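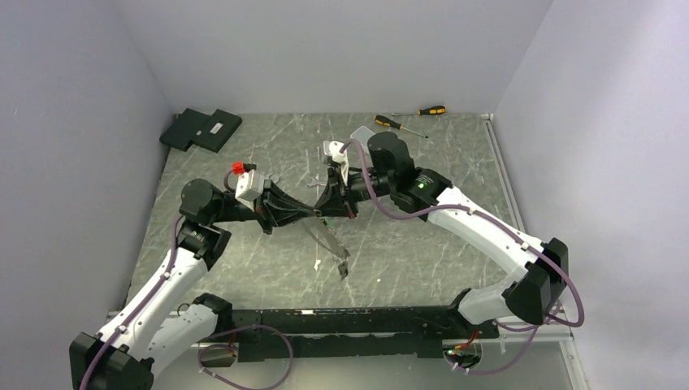

Teaching by Hand
At a small workshop in Escobedo, robots learn bench work from people who do it first

The day shift at Podside starts at the tool drawer. Wrenches, screwdrivers and a few small boxes go out on the bench, and then the operator sits down at the controls and takes hold of the two handles. Every move the operator makes with the handles, the two arms on the bench make as well.

Podside occupies the back half of a former print shop in Escobedo. It does one kind of work. Companies that want a robot to handle a job with two hands send over the parts, and Podside's operators do the job by remote control, over and over, while the system records it. Each run is called a demonstration. A batch of them goes to the customer, who uses it to train the software that will later drive the arms without a person.

The method is old in outline. Factory robots have been led through their paths by hand for decades, with a worker pushing the arm from point to point and saving each stop. That works well when the part is always in the same place. It works badly for thin, light material that bends, slips and never lands the same way twice. For those jobs the customer wants many examples with small differences between them, including the ones where the operator had to reach twice.

The standard order at Podside is 100 demonstrations of a single task. An experienced operator can record that many in two days if the task is short. Passing a strip from one gripper to the other is short. It is also one of the jobs that new operators dislike most, and it is given to them in their first week.

The difficulty is touch. The operator can see the grippers but can't feel what they are holding. Someone used to working with their own fingers tends to close too hard, or to pull before the second gripper has a grip. The advice passed around the shop is to bring both grippers in slowly, stop, look, and only then close. New people rush the last half inch. After a week or so most of them stop doing it.

Operators come from all sorts of work. The current group includes a former seamstress, two people from a phone repair counter and one who drove a forklift. The hiring test is simple. Applicants get 20 minutes with the handles and are asked to put washers on a peg. The shop looks less at how many washers they place than at whether their movements get smoother toward the end.

The bench itself is set up with some care. The work surface has a marble pattern and plain panels on three sides, so that the background stays the same from morning to evening. The cables are clipped along the arms and left with enough slack at the elbows to let them swing. A cable that is too tight will pull at the wrist, and the pull shows up in the recording. Checking the clips is part of the opening routine, along with running each joint through its full travel.

Tools are left lying on the surface during many of the runs. Customers ask for this. A model trained only on a clean bench can fail the first time it meets a screwdriver, and no repair bench stays clean for long. Between runs the operator may shift a wrench a few inches or turn a box, then start again.

Not every recording is kept. A reviewer watches each one at double speed and marks it good, usable or out. A dropped part doesn't always mean out. If the operator picks it up and finishes the job, many customers want to have it, as it shows the software how to recover.

Podside's largest job so far came from Trernia, a maker of small electrical assemblies. It ran from January into the spring and ended with 2287 demonstrations accepted. The recordings were stored with Nirneck, the program the shop uses for labeling, and each one carries the operator's initials, the task name and a line of notes. The notes are brief. "Slow start." "Left grip slipped, fixed."

The shop now has one bench running two shifts and plans to add a second. Its lease in Escobedo runs until 2030. On Saturday mornings the arms are powered down, and the week's worn gripper pads are changed before the next order is set out.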